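Barlow Table Cost Records

README for the dataset, version 4

Maintained at the Sukville site, project Plekico

What is in this dataset

The Barlow Table Cost Records is a set of purchase and planning records for one kind of robot workstation: a flat table, an arm with a two-finger gripper, and small household objects to be picked up and put in a container. We bought, repaired and replaced parts for this kind of station during the Plekico project, and we kept the records in one place from the beginning. The set has 353 lines. One line is one thing we paid for, or one thing we asked a price for and did not buy.

We publish it because when we planned our first table we could find prices of arms easily, but we could find almost nothing on the cost of everything around the arm. Our first budget was wrong for this reason. The arm was close to its planned price. The cables, the mounting parts, the spare fingers and the objects were not.

The records contain no robot motion data. The motion recordings of Plekico are a separate release with its own README, and you do not need them to use this one.

Who can use it

People who are writing a budget for a first table. People who already have one table and must explain to a finance office what the second one will cost. We also hope it helps teachers in technical colleges, who often ask us for a list and receive a long email instead.

It is less useful if you plan a mobile robot or a machine for a production line. We have no experience with safety fences or conveyor belts and there are no lines on them.

Files

records.csv
All the lines, one per row, with a header row.

quotes.csv
Prices we received but did not accept. Supplier names are replaced by a code, at the request of two of them.

objects.csv
The things we put on the table. Kept apart because they are cheap and many, and they made the main file hard to read.

plan_template.csv
An empty budget with our headings, ready to fill in.

notes.txt
Free notes in the order in which they were written. Some are short and not very polite to a courier company. We left them.

Fields in records.csv

line_id: a number. Numbers of deleted lines are not used again.

group: one of arm, gripper, sensing, table, power and cable, objects, computer, building, service.

description: what it is, in our own words. The supplier's words are in supplier_text when we have them.

price: Canadian dollars, before tax.

freight: the same currency. An empty cell means freight was included in the price. A zero means that we collected the item ourselves.

planned: yes if the line was in the budget before the purchase, no if it was added afterwards.

lead_weeks: full weeks between the order and the delivery. Items bought from a local shop have zero.

life: one of consumable, wears, lasts. See the section on wear.

replaces: the line_id of the item this one replaced, if any.

comment: anything else.

The station

The table in these records is a dark grey top with a fine texture. We chose the dark colour after trying a white one, which gave us trouble with reflections. The change is in the records as two lines, and the white top is now used in the kitchen. The room is a large shared one with a white ceiling, long fluorescent fixtures and open ducts, and we did not pay for any of that. If your room has a finished ceiling, please look carefully at the building group, because it costs more to hang anything from it.

Yellow cables come down from overhead in several places. In the first budget we had one line called "cables" with a small amount beside it. In this version the cables are divided by use and by length, and there are 12 lines for them. Please do the same. A cable that is long enough to reach the table from the ceiling and still leave a loop is considerably more expensive than the one you see on the first page of a catalogue. 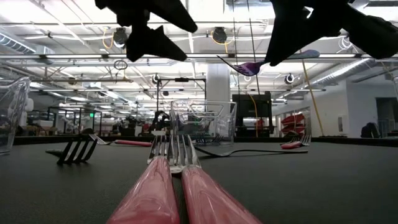 Figure 1. Forks on the table under the gripper fingers, with a purple spoon up by the right finger. The clear basket stands farther back.

Objects

The object group looks unimportant and many readers will skip it. We ask you not to skip it. Cutlery is a good choice for a first table: it is cheap, it can be bought in any town, and everybody who visits understands the task without an explanation. We use metal forks with pink handles together with plain and black plastic ones. The thick handles and the thin ones ask different things from a gripper, and the shiny tines are harder for the sensing than matt plastic.

Some advice on buying them:

Buy all the pieces of one type in the same order. We bought more of the pink-handled forks later and the shade was not equal. For some work this has no importance, for other work it spoils the comparison.

Buy more than you need. Household items disappear from the shops without notice, and a supplier of cutlery does not keep a spare parts list.

Keep the receipt and one unused piece from each type in a closed box. Our box has the label "Gautam", which was the name of the shelf in the old building, and you will see this word in the comment field.

Clear plastic containers are in the same group. A transparent basket costs the same as an opaque one and the pieces stay visible through the wall when they are inside. It is also a difficult object for depth sensing. If your budget permits only one sort, decide first which of these two matters more for you, and write the decision down.

Gripper and fingers

The gripper body is in the class "lasts". The fingers are in the class "wears". In the first budget they were written together on one line as "gripper, complete", and the person who approved the budget naturally believed that the matter was finished for the life of the arm. We now separate them, and we put spare fingers in the same order as the gripper, when the freight is shared.

When you compare offers, ask each supplier these things in writing:

Are fingers sold in pairs or one by one?
Is the drawing of the mounting face given to customers?
What is the lead time when the part is not in stock?
Is the warranty still valid if we mount fingers of our own design?

The replies to the last one were very different from each other. They are in quotes.csv in the comment field, shortened but not changed in meaning.

Sensing

We mount sensors in more than one position, and the cost of a position is always higher than the cost of the sensor. You pay for the bracket, the cable, the port on the computer, and the hours on a ladder. We did not record our own hours in the first version. From version 2 they are in the service group.

A view from almost the level of the tabletop is cheap to mount and we recommend to plan for it. It sees the ceiling lights very directly, so check the exposure before you buy a second unit of the same model.

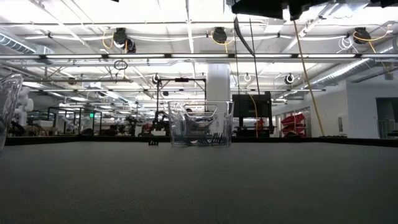 Figure 2. Low view across the tabletop. Dark pronged pieces lie in the clear container, and one small black piece is on the table beside it.

Small pieces outside the container

For budgeting, the question is who picks up the pieces that are on the table when they should be in the container. If it is a person, the hours of this person belong in the plan. We had no line for it in the first year and it became one of the larger unplanned costs in the service group. A raised rim behind the tabletop is a small purchase and we would include it from the beginning.

Wear

The field "life" was filled in by us from experience, and a different group could fill it in differently. Consumable means we expect to buy it again during one year. Wears means we expect to buy it again during the project. Lasts means we do not expect to buy it again, although in a few lines we were mistaken and the field "replaces" shows it.

Cables are marked as "wears" when they move with the arm and as "lasts" when they hang still. At first we had marked all of them as "lasts".

A reserve for the second year

The finance office in Sukville did not accept a percentage as a reserve. They wanted an amount with a reason behind it. We added together all the lines with planned = no, took out the ones that we could have foreseen, and arrived at almost 3000 dollars for one table for one year. This amount is for our table, in our building, with our freight. Please repeat the calculation with your own numbers and do not copy ours into your form.

Known problems

Freight is not correct for orders where several groups came in one box. We divided it by price. By weight would be more fair but the weights were not kept.

Prices of computers become old quickly. Use the lines for the proportion and not for the amount.

The building group has nothing for floor work, because the floor was already good.

Some lines in July have no lead_weeks. The deliveries were signed for at another entrance and we could not find the dates.

The quotes in quotes.csv are not a random sample. We asked the suppliers we knew.

Changes in this version

Cables divided into separate lines.
Object records moved to their own file.
Three double lines removed.
Spelling of headings in plan_template.csv made the same as in records.csv.
New field "replaces".

Licence and corrections

You may use, change and share the files for any purpose if you name the Barlow Table Cost Records and the version. If you find a mistake, open an issue with the line_id and the value that you believe is right. Corrections to prices need a reason. For spelling corrections no reason is necessary, and we thank you for them in advance.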